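Chapter 6
Hand-Held Grippers as Recording Tools

Contents of this chapter
6.1 What is being sold
6.2 Finger geometry and pads
6.3 The camera view
6.4 Choosing objects and surfaces
6.5 Reading a vendor data sheet
Review problems

Chapters 4 and 5 dealt with grippers bolted to an arm. The arm supplied the motion, and the gripper had only to open, close and report its position. This chapter takes up a second class of product, in which a person carries the gripper by hand and does the task with it. A camera fixed to the tool records the work from the tool's own point of view. The recordings are used later to train a controller for an arm fitted with the same fingers.

Products of this kind are sold as kits, and the buyer has to judge the kit as a whole. A good gripper with a poor clock is a poor kit. We use two commercial offers as running cases. The Clostik kit is sold outright, with two hand units, a charging base and a license for the playback software. The Urkari service leases similar hardware by the month and processes the recordings at its own site. Full specifications for both are in Appendix C. Values quoted in the text are from the vendors' sheets unless we state that we measured them.

6.1 What is being sold

A hand-held kit has four parts: the fingers and their linkage, the trigger that drives them, the camera and its mount, and the logging unit. The Clostik hand unit weighs 253 grams without its cable. Its fingers open to 73 mm, measured between pad faces at the tips. The logging unit stores finger opening at 200 samples per second, and each sample carries a time stamp from the same clock that marks the camera images.

The shared clock deserves more attention than it usually gets from buyers. If finger opening and image are stamped by separate clocks, the two records drift apart, and a controller trained on them will close too early or too late. Section 6.5 gives a simple test for drift that needs only a tabletop and a hard block.

Weight is the second item to check. An operator who works through a long session with a heavy unit will rest the wrist between grasps, and the resting motions go into the record with everything else. In the trials described by Lukoševičius (see Further Reading), operators were limited to blocks of 22 minutes.

6.2 Finger geometry and pads

Most kits in this class use a linkage finger, in which several bars pivot on pins so that the tip follows a controlled path as the trigger is pulled. A wide-angle lens mounted behind the fingers shows both tips and part of the linkage at all times. This is useful. The tips give a fixed reference for scale, and a bent bar or a worn pad can be found by comparing images from different sessions.

Pads are consumable parts. A textured pad holds film wrappers and glossy plastic better than a smooth one, but it collects lint from cloth and must be cleaned. The Zarkonow replacement pads fit both of our case kits and are priced by the pair. Before comparing vendors, work out the yearly cost of pads and add it to the purchase price.

Household work also tests a kit in ways that a bench does not. Bedding folds under contact, light from a window reflects off curved lids, and small packets lie partly on top of one another. A kit that performs well on blocks and pegs should be tried on such a surface before purchase. Figure 6.1 is typical of the material a buyer should ask to see.

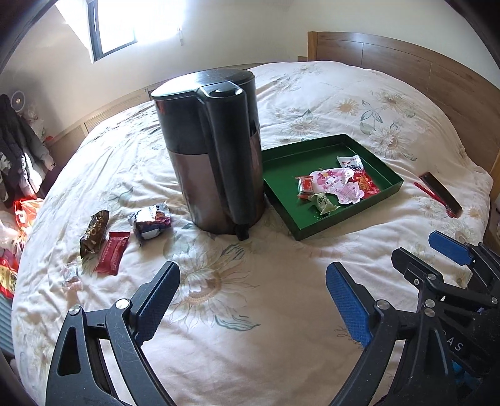
Figure 6.1. View from a hand-held gripper over a bed, both blue-padded foreground fingers empty. Note the bright reflection on the dark lid and the small packets grouped in the green tray.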